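Filed under: Meetings & Minutes > Household Goods Working Group

Kallanard Shared Laundry, Monthly Meeting, July
Minutes as taken, lightly tidied 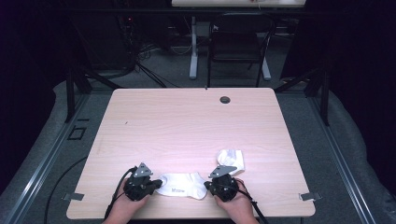
1. Opening

The meeting opened at 6:40 p.m., ten minutes after the hour at which everyone had agreed to be punctual. Minutes of the June meeting were accepted with one correction: "the dryer is tired" should have read "the dryer is tried and tested." The member who asked for the correction was thanked. The dryer is still tired.

2. Sock folding

This item was given fifteen minutes on the agenda and used fifty.

Members were reminded that white low-cut socks make up most of what goes unclaimed, and that the group has never settled how they should be folded before they go on the shelf. Two positions were put.

The flat position: lay the sock down, smooth it, stack it on its partner, walk away. It is quick, and any logo on the side stays where a person can see it, a help when matching one white sock to another white sock. Against this, flat socks slide. The stack on the middle shelf came down twice in June, once onto somebody's lunch.

The bundle position: fold the sock over on itself until it makes a compact little parcel that stays put. Supporters feel strongly about the parcel. Opponents pointed out that low-cut socks have hardly any cuff to tuck into, and that half the parcels open up again overnight like flowers.

A third position, that socks need not be folded at all, was raised from the back and received in silence.

After discussion it was agreed:
- Socks with a partner are to be bundled as a pair.
- Socks without a partner are to be left flat, logo side up, until a partner appears or the quarter ends.
- Anyone who bundles two socks that don't match has to find the owners personally.

Carried, with two abstentions and one audible sigh.

3. The folding table

The pink table was praised again. The rounded corners have been kind to hips, and white socks show up on it well enough. Somebody asked whether pink was chosen or simply arrived. The records are silent.

The round hole toward the far side was discussed at more length than it deserved. One member reports losing an infant sock down it. It was proposed to buy a cap. It was counter-proposed to keep small socks on the near side of the table, at a cost of nothing. The second proposal carried.

There is also a small dark mark on the left side of the top. Vinegar was suggested, then baking soda, then both, at which point the chair moved things along. Members are asked not to try anything with a scouring pad.

The clamps at the two sides are to be left alone. They are holding the top on.

4. Unclaimed items

The count for the quarter came to 379 items, of which the great majority were socks. Last year's full total was 1,639, so we are either improving or looking less hard. Pillowcases are down. Dish towels are steady. There was one necktie, which went home with its owner during the meeting.

It was agreed that unclaimed goods will be held for 28 days and then go to the clothing drive. Single socks will go to the rag bag. A request to hold a small ceremony for them was ruled out of order.

5. Detergent

The Ginduvus powder has been tried for a month. It cleans well and smells, in the words of one member, like a dentist's vacation. The Zorance liquid costs more and smells of very little. A show of hands favored Zorance. A second show of hands, after the price was read out, favored Ginduvus. We will finish the Ginduvus.

6. Shelving quote

Kaczmarczyk quoted for a deeper shelf with a lip along the front, to stop the sliding mentioned in item 2. Delivery would take 19 working days. Members liked the lip. Members did not like the delivery charge. The secretary will ask whether we can pick it up ourselves, and will also find out who has a car big enough, as last time this was done in the other order.

7. Any other business

- Whoever has been sorting the whites by size is asked to keep going.
- Mesh bags should be emptied before they are returned to the hook. Three of them currently contain one sock each.
- A motion to allow only one brand of sock in the building was withdrawn by its author before it could be seconded.
- The sign reading "CHECK YOUR POCKETS" will be replaced by a bigger one.

8. Close

The meeting closed at 8:25 p.m. Next meeting in August, same hour, same hopes for the same hour. Comments on these minutes to the secretary before then, in writing, and please not on the back of the detergent list.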